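How to oil a wooden table, both sides

Many people oil only the top of the table. The underside drinks moisture too, and after some winters the boards can bend. I do my tables every April. 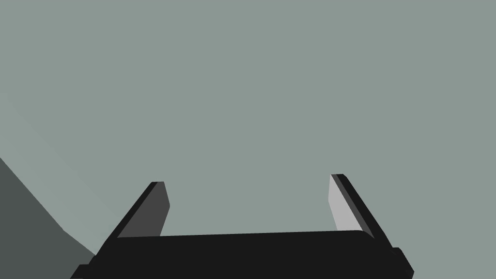
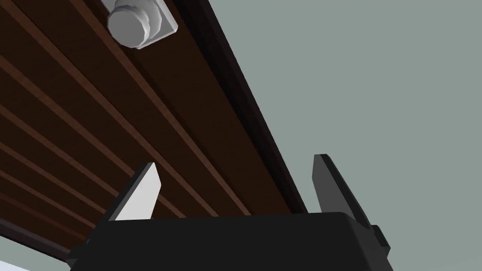 Second picture: dark brown wood from below, with lighter lines across it.

Brush the dust out of the grooves first. Put on a thin coat of oil with a cotton cloth, always along the grain. Wait 40 minutes, then wipe away what is left – also in the corners. Leave it for 8 hours before the second coat. A tin of 500 ml is enough for a table with 4 seats.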